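Iced tea in the fridge or on the bench?

lowkeylorikeet
October 21, 2024
Settle something for me please. My housemate reckons every soft drink and iced tea we buy has to go straight in the fridge the minute it comes home, and I reckon the unopened ones are fine on the bench till you want them. We've got a tiny kitchen with one small fridge between 4 of us and by the time the drinks are in there's no room for actual food (my yoghurt ended up on its side behind the pickles, I'm still cranky). Who's right?

bromilar_bev
You are. Unopened and shelf stable means shelf. Check the label, if it says "refrigerate after opening" then that's what it means. We had the same blue at my old place in Bromilar and it ended with a shelf each and masking tape down the middle.

tinlidtom
Disagree a bit. In winter, sure. But our kitchen in January is like the inside of a ute, and cola that's sat in that for two weeks tastes flat and weird to me, even sealed. I'd sooner lose the fridge space.

lowkeylorikeet
Flat even sealed?? I've never noticed that, but I do go through it fairly quickly.

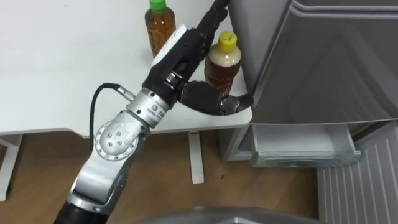
Anyway the other half of the argument is what happens once they're open. Three of us drink straight from the fridge door and put it back, and one (not naming names, she might read this) leaves hers out overnight and drinks it at breakfast. Iced tea! Overnight! With the lid half on!

Beatriz Seixas
Hello, I might read this.
It was one time and the lid was on properly. Also you're leaving out that the pickles are yours, all three jars of them.

bromilar_bev
Oh this is wonderful.

tinlidtom
Three jars of pickles is your space problem mate. Opened iced tea goes in the fridge though Beatriz, it's mostly sugar and it goes off faster than you'd think.

Ekpo_St_Nan
I've left cordial out my whole life and I'm 8 kinds of healthy. Iced tea I wouldn't. What I'd do is keep two cold at a time and put a fresh one in whenever you take one out. Whoever finishes it does the swap.

lowkeylorikeet
That's not bad Nan. I'll put it to the house tonight. The pickles are staying.

Beatriz Seixas
One jar can stay.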